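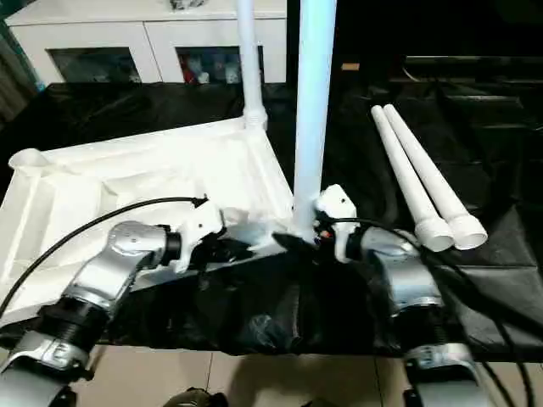 It hasn't saved her a single afternoon yet, Vega Mateos told me before I had my coat off, and if the article was going to say otherwise she would rather get back to work.

I said the article didn't say anything yet. She thought that over and pulled out a chair.

Mateos puts together plastic stands at Girko, out past the bus yard in Puddale. She has done it for over six years. A stand is a white base, some poles and the fittings that hold one to the other, and for most of that time she built them with her hands and a rubber mallet. In September the company put a pair of robot arms on the job. Management calls this "freeing up the team." I asked her what she had been freed up to do.

"Watch," she said. "I stand there and I watch it. When a pole goes in crooked I stop it, I take the pole out, I start it again. Before, when a pole went in crooked, I just gave it a twist. You feel it in your wrist. Two seconds."

She doesn't hate the machine. She said so twice, and the second time she sounded a little annoyed with me for asking. What bothers her is the way people talk about it. There was a meeting with slides, and on one slide her job had a new name, "process partner." The pay on the following slide was the same as before.

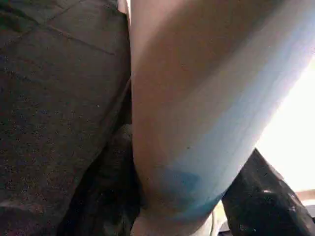
Lucía Toledo, Staff Writer
26/10/2019
Print | E-mail

Her supervisor, Crescencio Sepúlveda, sat in for part of our talk and was more cheerful. He wanted me to understand that no one has been let go. I asked if anyone had been hired. He said that was a different question.

"Look, the hands get tired," he said. "Vega's do, mine did. A pole is nothing. A whole shift of poles is a bad shoulder. If the arms take that, I'm for it."

Does Mateos's shoulder feel better? She shrugged with it. "My shoulder, sure. My feet are worse. I used to sit down for this."

That was news to Sepúlveda, or he acted as though it was. The stool went away when the area around the table was marked off for safety, and he said he would look into getting it back. Mateos said she'd already asked, and gave him the day.

I also wanted to know about output, and here everybody got vague. Sepúlveda told me the arms were "learning" and that it would be unfair to compare. I asked when it would be fair. He mentioned spring. Severino Echevarría, the plant manager, wrote to me later that the company was "encouraged by the trend," but he didn't send the trend. I asked for it again and got a brochure.

Mateos has her own way of measuring. On a normal day, she says, she's called over to straighten something out often enough that she has quit carrying her coffee to the other side of the room. On a good day she finishes the cup.

"They say it needs to see how a person does it," she said. "Fine. So I show it. But then I'm the teacher too, no? That wasn't on the slide."

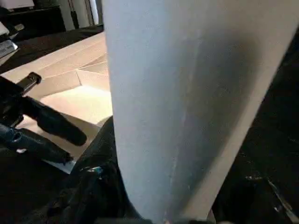
Who does the fixing

The Misero plant on Figueroa Street went through something like this earlier, with packing. Noelia Calvo worked there and now works across from Mateos, and she joined us for the last few minutes of the break.

"They had 3 of us on the line, then 2 of us and a machine," Calvo said. "And the 2 of us did the packing when the machine was down. I'm only telling you how it went."

Sepúlveda said Girko wasn't Misero. Calvo said she hoped so.

I asked Mateos what would change her mind. She wants the stool. She wants whoever sets the schedule to come down and spend a shift beside the table. And if she's teaching, she wants it written into her job, with money next to it.

Echevarría's office says job descriptions will be reviewed in the spring, along with everything else.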